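Teaching the Arm to Plug In a USB Cable: A Walkthrough for Club Members

Stilluvari Robotics Club, build notes, plug task
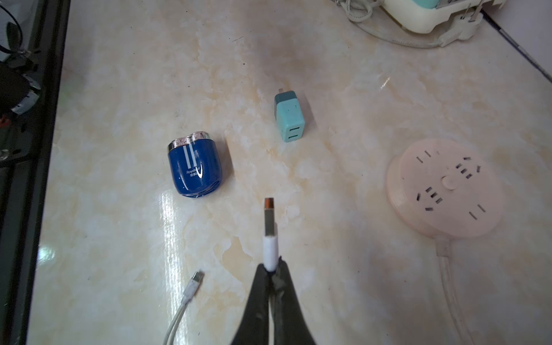

Igor Bielecka wrote under the first version of this page that his group had spent a whole evening on the insertion and got nowhere, and he asked whether it would make more sense to start with something easier, like dropping a block in a cup. Start with the block if your group has never driven the arm. If you have finished the block and the peg board, go on to the plug. Most of what went wrong for Igor's group was in the grasp, and the steps below have been reordered to deal with that first.

What the task is

The arm holds a USB-A plug and has to put it into a port on a wall charger. The charger is not connected to power at any point. We are practicing alignment and contact, and a live charger adds nothing to that.

The task counts as done when the plug is fully in and the fingers have let go and backed away. A plug that is halfway in does not count, even if it stays there.

Before you start

You need the arm with the wrist camera mounted, the laptop with the Tritard control software, a charger, a cable you don't mind wrecking, and some other household things to leave on the work surface. The other things matter. In December we trained on a bare table and the arm did well until Felicja set a hairbrush next to the charger. After that it went for the hairbrush.

Check the following:

The emergency stop is within reach of the person driving, and a second person knows where it is.

The camera picture on the laptop is live. It freezes sometimes after the laptop wakes up. Wave a hand in front of it.

The finger covering is in good shape. If it has started to peel, redo it before you record. A loose edge will let the plug rotate in the grip and you will blame the software.

The cable has slack. The arm should be able to go all the way to the charger and back without the cable pulling tight.

Step one: set the speed

Open the Tritard panel and set the speed to 2. The default is 4, and at 4 you will bend the connector. Lech Kubiak and I both did this with good cables. Leave it at 2 for the whole session, including the parts where the arm is only traveling, so your recordings match each other.

Step two: get the grasp right

Lower the open fingers over the plastic housing of the plug. Close slowly. The fingers should hold plastic only. If they touch the metal, open them and go again lower down, or there won't be enough metal showing to reach into the port.

Look at the camera picture. The plug should point straight away from the gripper. A small tilt is hard to see at this stage and gets much worse at the port. If you aren't sure, have someone look from the side.

Now check which way up the plug is. A USB-A plug only goes in one way. Look inside the end for the plastic tongue, then look inside the port for the matching one. The two tongues have to end up on opposite sides. If yours is wrong, put the plug down, turn it over by hand and grasp it again. You can turn the wrist over instead, but the cable wraps around the arm and you'll spend ten minutes getting it off.

Step three: line up

Move the plug until it is in front of the port, with a gap of a finger's width. Stop there. Use the fine jog keys from here on.

Work on one direction at a time. Get left and right correct first, then height, then the angle. Going back and forth between them is how people get lost. When all of them look good, take your hands off the keys and wait until the arm stops settling. It sags a little after each move.

Glare is a problem on a shiny surface. If there is a bright patch near the port in the camera picture, move the lamp. Moving the charger also works, but then you have to line up again.

Step four: insert

Jog forward in the smallest steps. You will see the plug touch the edge of the port. If it goes in, keep going. If it stops, back off until the gap is open again, correct by one step, and try again. Do not push harder. The charger will slide or tip over before the plug goes in, and the recording is spoiled.

If your charger keeps moving, put a strip of double-sided tape under it. Bogumił prefers putty. Either is fine as long as you use the same thing for the whole session.

Step five: release and save

Open the fingers fully, then back straight out. If you lift before the fingers are clear, they catch the housing and drag the plug with them.

Save the run before you touch anything on the table. Name it with your initials and the run number. If the run failed, save it anyway and put "fail" at the end of the name. We sort them later.

Between runs

Move the charger a little and turn it a little. Swap the positions of the other things on the surface. Have the cable lie a different way. You don't need to be clever about it, just don't leave it all in the same place.

How many runs

Our group had 83 usable runs before the arm could do the task on its own from a starting position it had not seen. It still misses. The most common miss is hitting the wrong port on a charger that has two of them, one above the other. For now we count either port as correct during practice, but the rules for the Gradau meet name a port, so anyone on the competition team should pick one and stick to it.

Common problems

Plug spins in the grip: the finger covering is worn, or you grasped too close to the cable end.

Arm stops in midair: the joint limit. Move the charger closer to the base.

Picture lags behind the arm: close the browser on the laptop. If that doesn't help, ask Bríd Noonan for the other USB lead for the camera.

Run won't save: the disk is full. Copy old runs to the Duda drive in the cabinet and check that they open before you delete anything.

Changes to this page go through Felicja Czerwiński. The page for the peg board has been updated with the new speed settings too.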